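How do swimming races get timed?

I swim at the Teserham pool every week, and the question children ask me most is how anyone knows who won. When eight swimmers finish in a big splashy heap, your eyes are no help at all!

The clever bit is the touch pad. It's a thin, flat panel that hangs in the water at the end of each lane. When a swimmer pushes it with their hand, the clock for that lane stops. Waves don't set it off – it needs a proper press. That's why coaches go on and on about finishing hard. A gentle stroke of the fingertips might not count, and then the clock keeps running. Horrible! 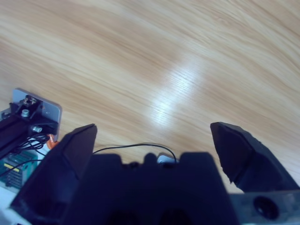 Light catching the wood grain.

The clock starts by itself too. The starter presses a button, the beep sounds, and every lane's time begins at that very moment. There's a speaker behind each block, so the swimmer in lane eight hears it just as soon as the one in lane one.

Times are measured in hundredths of a second. Try blinking. Your blink took much longer than one of those! In a 50 metre race, two friends can be a single hundredth apart, and if they match exactly, they share the place.

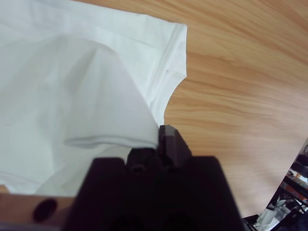

Vitalii Karpenko wrote in to ask what happens if a pad breaks in the middle of a race. Good question, Vitalii! People with stopwatches or buttons stand at the end of the lane as well, and their times are used instead.

Next time you're at a gala, watch the hands and not the heads. The first hand on the pad wins, even if somebody else's nose got there sooner.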